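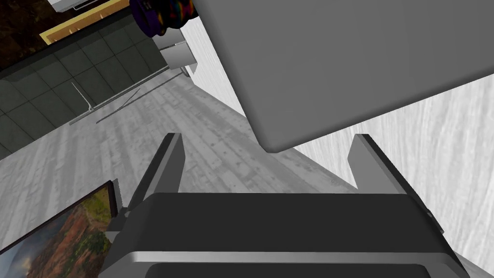
Can a gripper policy tuned only in simulation be trusted on an arm built in a home garage? Our data say it can be trusted for coarse approach moves and for little else, and the gap is widest at the moment the fingers close.

4.2 Simulated trials against the garage build

The Stisell arm was put together over one winter, starting in December, on a bench in a two-car garage. The parallel gripper came later, after the shared workshop at Brorkivbridge gave us time on its mill. Much of the enthusiasm for cheap home arms rests on results from simulated rooms, and we wanted to know how much of that would survive contact with a build whose joints have play in them.

Figure 3. Simulated view from behind the gripper. The two fingers are spread apart, with a plain gray box close by and wood planks below.

We ran 600 simulated trials with the Nusto planner and 182 on the real arm. A trial counted as a grasp if the box was held for 14 seconds without touching the floor. On the real arm, 148 trials reached the pre-grasp pose, which we regard as a decent result for a home build. Fewer of those ended in a grasp, and the losses were not spread evenly. Most came when one finger touched the box before the other and pushed it out of line.

The simulator gave us almost no warning of this. Its fingers close at the same moment every time, and its boxes have the same friction on every face. We could have added noise until the two sets of results agreed, and we did try it for a few evenings. We stopped when we noticed that we were choosing the noise to fit the answer. Other home builders may have done the same without saying so, and we would read any close match between simulated and real grasp rates with some care.

Rendering is a separate matter. Plank floors, textured walls and a framed canyon picture make for a fuller room than our garage, and we expected the planner to gain something from the clutter. We found no gain that we could tell apart from chance. The Nishimura test, which we applied to both sets, gave no support for one either – though with so few real trials it could have missed a small effect.

We kept the simulator for checking reach and for catching wiring mistakes in the joint order, where it saved us at least one bent finger. Grip force was set by hand on the bench, and all values in Section 5 come from the real arm.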